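Felt or carpet on a game table?

feltline_28
I'm recovering a rectangular table for our weekly board game night. Local shop sells Tirnen felt and a cheaper low-pile carpet. Anyone used both?

Escobedo
Carpet. Felt pills within a year. I did mine in May and it still looks new.

tondance
Disagree. Cards catch on carpet. My felt has lasted 9 years – you just have to brush it. Blue-gray hides lint well. 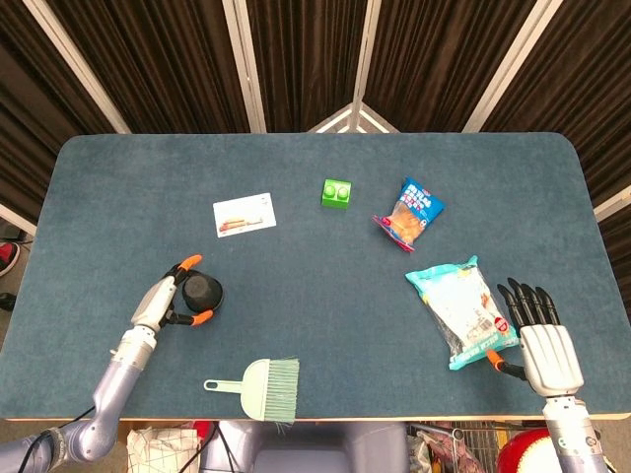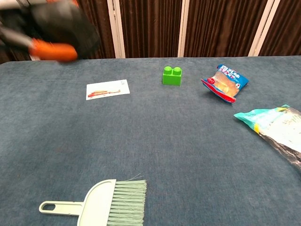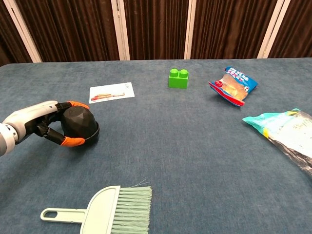 For glue, use spray adhesive on the top only and staple underneath. Leave 5 inches of overhang on each side and trim later.

feltline_28
Is padding worth it?

Escobedo
Thin foam, yes. And brushing doesn't stop pilling, it makes it worse.

tondance
With a stiff brush, sure. Use a soft one.

clollenstead3855
Skip the spray near the edges. Mine bled through and I had to redo a whole side.

feltline_28
OK, ordering felt. Will staple the edges.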